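工作台上的四轴机械臂：从减速到腕部视角

2025-05-16

Dralley的底座装在一块铝板上，铝板用压板固定在工作台边缘。底座里是一台步进电机和一级同步带减速，上面依次是肩、肘、腕三个关节，末端是一副平行夹爪。整机4个自由度，不含夹爪开合。设计指标只有一条硬性的：夹爪在臂展最远处能稳定提起300克。其余参数，包括速度、重复定位精度、噪声，都允许在这一条满足之后再谈。

搭建地点是Fukach，一间按月付费的共享工坊，有打印机、一台小型铣床、一台钻床和公用的焊接台。铣床需要预约，打印机不需要。这个差别对设计的影响比预想的大：能打印的零件全部打印，必须金属加工的零件集中到两次预约里完成，图纸因此在第一次预约之前就要定死。底板、肩部侧板和腕部法兰属于这一类，后来想改的地方也恰恰集中在这几个零件上。

物料清单最后的合计是1,669元，含电机、驱动、轴承、同步带、线材、打印耗材和一块控制板，不含工坊月费，也不含报废件。报废件里最贵的是一只肘部谐波减速器，二手，装上后发现柔轮有裂纹，空载时听不出来，加载后每转一圈响一下。换掉它的方案在下文说。

传动

自制机械臂的预算大半花在减速器上。肩关节承受的静力矩最大，按臂展最远处计算，负载、夹爪、腕部电机和前臂结构件各有一份贡献，其中前臂自重那一份常常被低估。打印件的壁厚、填充率改一次，前臂质量就变一次，力矩表也要重算一次。Dralley的做法是先把前臂称出来，再选肩部减速比，顺序反过来的话很容易选小。

肩关节用的是两级同步带。带传动的优点是回差小、安静、便宜，缺点是体积大，张紧机构占地方，而且带子本身有弹性。弹性在静态时表现为下垂，动态时表现为低频摆动。下垂可以标定掉，摆动只能靠降低加速度，或者在轨迹规划里做整形。我先后试过梯形速度曲线和S形曲线，前者在停止时末端晃动明显，后者晃动减轻，代价是单次动作时间变长。对搬运小零件来说，这个代价可以接受。

肘关节原计划用那只谐波减速器。裂纹确认之后，肘部改成摆线针轮结构，摆线盘打印，针销用钢质圆柱销外套轴承。打印的摆线盘对尺寸补偿很敏感，外轮廓补偿大一点，转动发涩；小一点，回差立刻能用手摸出来。补偿值和耗材批次有关，换一卷料就要重新试。试件不必打全厚，切一片薄的套进针销圈里转一转就能判断。

摆线结构还有一个装配上的麻烦：两片摆线盘要相差半圈安装，输出销必须同时穿过两片。第一次装配时输出销孔留的间隙太小，销子敲进去之后两片盘互相别劲，电机发热，电流上限怎么调都不合适。拆开以后把孔径放大，重新打印，问题消失。这一处在图纸上看不出来，装配体干涉检查也没有报警，软件里的零件都是理想刚体，孔和销的中心线严格重合。

腕关节负载小，直接用带减速箱的小电机。它的回差是整条手臂里最大的，好在离末端最近，换算到指尖的位移有限。腕部的编码器装在输出侧，读到的是真实角度，回差的影响主要体现在换向时的滞后。

夹爪

夹爪改过的次数最多。最初的版本是一对弧形手指，单电机通过连杆驱动，开合时指尖轨迹是一段圆弧。圆弧轨迹的后果是夹持点高度随开度变化，夹薄片时指尖会往下扎，夹厚块时又抬起来。要补偿就得把开度代入逆运动学，逻辑不难，但调试时多了一个变量，出错时很难分清是臂的问题还是爪的问题。

第二版改为齿轮齿条，两指沿直线滑动，指尖高度不变。滑动部分用打印滑槽加钢轴，钢轴从Intarasuk买，同一批里直径有差异，需要挑。滑槽的配合同样需要试件。两根钢轴平行度不好时，夹爪开到某个位置会卡住，表现为电流突然升高。我在钻床上做了一个简单的夹具，把两个端板叠在一起一次钻穿，平行度的问题基本解决。

手指本体是平板形状，指端做了斜面。斜面的用处在于从桌面上铲起薄零件时减少指端与桌面的干涉，也让两指能伸进相邻零件之间的窄缝。指面贴一层硅胶片。硅胶片的厚度会吃掉一部分行程，建模时要计入，否则软件认为手指刚好合拢时，实际上已经在压缩胶片，电机处于堵转状态。

夹持力用电流来估计。齿轮齿条的效率随润滑状态变，电流和夹持力的关系并不固定，只能分成几档用：轻、中、重。夹纸杯用轻档，夹螺母用中档，重档基本用来检查结构会不会变形。认真做力控需要在指根贴应变片，Dralley没有做，线束已经够乱。

线束

线束在文章里往往一笔带过，在台面上却占掉很多时间。肩部转动时，电机线、编码器线和相机线要跟着走，弯曲半径最小的一处在肘部内侧。第一版用扎带把所有线捆成一束，肘部弯曲后线束把前臂往外顶，位置误差随角度变化，曾经被误认为是摆线减速的回差。把线束剪开，电机线走外侧，信号线走内侧，各自留出余量，误差就回到了可以解释的范围。

信号线和电机线分开还有一个好处，编码器读数的毛刺少了。编码器走的是总线，抗干扰能力本来不差，毛刺主要来自一处接地：驱动板和控制板各自接地，之间形成了环路。改为单点接地之后，连续运行一晚没有再记录到校验错误。

接插件统一用带锁扣的型号。不带锁扣的杜邦线在调试阶段很方便，装到运动部件上以后就成了隐患，故障时有时无，手一按就好，手一松又坏。这类故障排查起来没有规律可循，只能一次性换掉。

控制

控制板用的是Olport，一块面向多轴运动的开发板，四路步进输出之外还留有几路可编程的输入输出，夹爪的电机就挂在那里。固件部分改动不多，主要改了两处：上电后的归零流程，以及急停的优先级。

归零流程原先是各轴依次撞限位开关。顺序不对会出事，腕部先转的话，夹爪有可能扫到底座上的走线槽。现在的顺序是先抬肩，再收肘，然后转腕，最后转底座。抬肩之前不知道各关节的绝对位置，所以这一步用很低的电流，碰到东西就失步，不会硬顶。失步之后编码器读数和指令不一致，固件报错停机，由人工扶到安全姿态再来。

急停接在驱动器的使能端，同时给控制板一个中断。只接中断的方案不可取，固件跑飞时中断没有意义。断使能之后手臂会因自重下落，肩部同步带没有自锁能力，于是在肩轴上加了一根拉簧做部分平衡。拉簧的挂点位置是算出来的，刚度是从现有的弹簧里挑的，两者凑出来的平衡效果在中间角度最好，在极限角度略差。下落仍然存在，速度慢到手可以接住。

上位机运行逆运动学和轨迹规划，以固定周期下发关节角。逆解用解析法，4个自由度的构型简单，解析解写出来不长，边界处需要小心处理反余弦的输入超范围。数值误差会让输入比一略大，函数返回无效值，关节角跟着变成无效值，下发之后的行为取决于固件如何解析。我的固件当时把它解析成零。手臂从伸展姿态直奔零位，撞翻了一盒螺钉。现在上位机在下发前检查数值范围，固件收到非法值时保持原位。

标定

连杆长度以图纸为准是不够的，打印件有收缩，轴承座有偏差，装配还会引入一点倾斜。标定的办法是在台面上贴一张坐标纸，腕部法兰换成一根尖头探针，让探针依次去点纸上的交叉点，记录各关节角，再用最小二乘拟合连杆长度和零位偏差。点的分布比点的数量重要，集中在台面中央的点对肩部零位不敏感，拟合结果看上去残差很小，换到边缘就偏。

我取了17个点，靠近底座、最远处和左右两侧都有覆盖。拟合后残差最大的一点在最远处，方向朝下，与同步带弹性造成的下垂一致。给模型加上一个与力矩成正比的肩部角度修正以后，这个点的残差降到与其他点同一水平。修正系数只对空载成立，带负载时要按负载质量另算。实际使用中，夹爪里有没有东西由电流判断，有则按典型质量取一个固定修正量。做法粗糙，够用。

温度也有影响。工坊的暖气在三月停掉之后，同一套标定参数在早晨和下午给出的结果有细小差别，怀疑与打印件和同步带都有关系，没有做单独的实验去区分。折中办法是开机后先空跑一段时间再归零。

仿真与腕部相机

到这一步，手臂已经可以按示教点重复搬运。示教点的局限很清楚，零件摆偏一点就夹空。下一步自然是加视觉。相机装在哪里有两种常见选择，一种架在台面上方俯视全场，一种装在腕部随手臂移动。俯视方案标定一次即可，但手臂自己会遮挡视线，越接近目标遮挡越严重。腕部方案正相反，越接近看得越清楚，代价是每一帧都要换算到底座坐标系，关节角误差会直接进入结果。

Dralley选了腕部方案。支架的位置先在仿真里定，再打印。仿真模型用简化几何，倒角保留，螺钉孔、走线和硅胶片都省掉，台面给一个单色平面，物体后加。这样做的目的在于先回答一个几何问题：在夹爪的各个开度下，两根手指在画面里占多大面积，指尖是否始终可见。指尖可见很重要，闭环接近时需要同时看到手指和目标，两者的相对位置比任何一个的绝对位置都可靠。
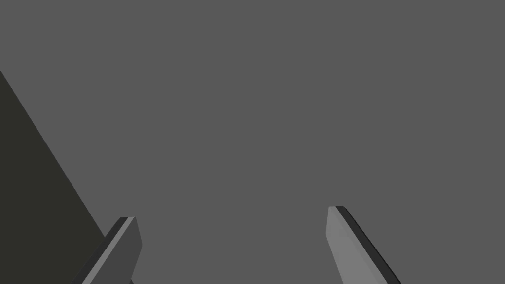
支架角度一共有两个参数需要定，一个是俯仰，一个是沿腕部轴线的前后偏移。俯仰太大，画面里全是手指；太小，指尖滑出画面，接近末段等于闭着眼睛。前后偏移影响的是最近工作距离，普通的定焦小相机在太近时失焦，偏移往后拉能缓解，但相机后移之后容易在收肘姿态下碰到前臂。仿真里可以把收肘姿态单独拉出来检查碰撞，简化几何在这里要留余量，线束的体积模型里没有，实物上有。

仿真的视场角必须和实物一致，这一点看似多余，却是最容易漏的。相机规格书给的通常是对角视场角，渲染器要的往往是垂直视场角，两者直接代入，画面里的一切都会差一个比例。我的第一个支架就是这样报废的，装上之后指尖比预期低了一截，回头查参数才发现。后来改为先用棋盘格标定实物相机，得到焦距和主点，再反算成渲染器的参数。

镜头畸变在仿真里没有做，处理办法是把实拍图像先去畸变，再送给后面的程序。去畸变之后画面边缘会损失一圈，指尖如果本来就贴着边缘，就有可能被裁掉。因此俯仰角要按去畸变之后的有效区域来定，原始画面里看得到不算数。

光照是另一个差别。仿真里的光源是固定的，工坊的灯在头顶，手臂一伸过去就把自己的影子投在台面上，手指内侧偏暗。用灰度阈值找指尖边缘的方法在仿真里很稳，到了台面上时好时坏。现在的做法是在两根手指的指端各贴一小块哑光色标，用颜色加几何约束一起定位。色标会磨损，属于耗材。

坐标换算的链条是底座、肩、肘、腕、法兰、相机。最后一段从法兰到相机的变换叫手眼标定，做法是让手臂摆出多个姿态去看同一块棋盘格，求解一个固定的未知变换。四轴手臂在这里有一个先天不足：腕部能转动的方向有限，姿态之间的旋转轴接近平行或共面时，某些分量的求解条件很差。能动的轴全部动起来，解出来的平移分量仍有一个方向不稳定，每次标定都漂。最终那个方向直接用卡尺量支架得到，其余分量用标定结果。

闭环部分

有了指尖和目标在画面中的相对位置，接近过程分为两段。远段按坐标换算走，走到目标上方停下；近段切换为图像伺服，只看像素误差，误差往哪边，手臂就往反方向挪一点，直到目标落在两指中间。近段的增益取得很低，同步带的弹性在这里又出现了，增益稍高就会来回摆，像素误差跟着振荡。低增益的代价是慢，每次接近的末段都有一个看得见的停顿。

图像处理的延迟比机械延迟更麻烦。相机、传输、处理、下发，每一环都占时间，手臂在这段时间里已经移动。第一版程序没有考虑延迟，用当前图像配当前关节角，结果运动中的定位总是偏后。改为给每帧图像打时间戳，再从关节角历史里插值取出同一时刻的值，偏后的现象明显减轻。时间戳最好取曝光时刻，普通相机拿不到，只能取到达时刻减去一个固定延迟，这个延迟用一个闪烁的指示灯量出来。

目标识别没有用神经网络。台面是单色的，零件是几种规格的螺母和垫圈，轮廓提取加面积、圆度判断已经够区分。金属件反光会让轮廓断开，用偏斜的漫射光可以改善。垫圈叠在一起时会被认成一个更厚的垫圈，画面上分辨不出来，夹起来以后才从开度上看出厚度不对。程序发现开度异常就放回原处，并把这个位置标为跳过，留给人工处理。

还没有解决的

肩部同步带的张力会随时间下降，下降之后末端下垂增加，标定需要重做。张紧机构目前是一颗偏心轮，调节量与角度的关系不均匀，靠手感拧。换成带刻度的丝杠顶紧会好一些，空间上要挪动驱动板的位置，牵涉到底板上的安装孔，也就是又要预约一次铣床。

摆线盘的磨损也在观察。拆检时能看到针销接触处有发亮的痕迹，尚未形成可测的间隙。润滑脂的选择有讲究，含某些溶剂的喷剂会让打印材料变脆，用之前先在废件上涂一块放着。

夹爪的手指目前与滑块做成一体，换指要拆整个滑块。下一版准备改成燕尾槽快换，指端形状按零件来做，仿真模型里的手指也随之替换，支架角度再核一遍。快换会引入新的配合间隙，指尖重复位置需要重新测。图纸画了一半，燕尾角度还没有定。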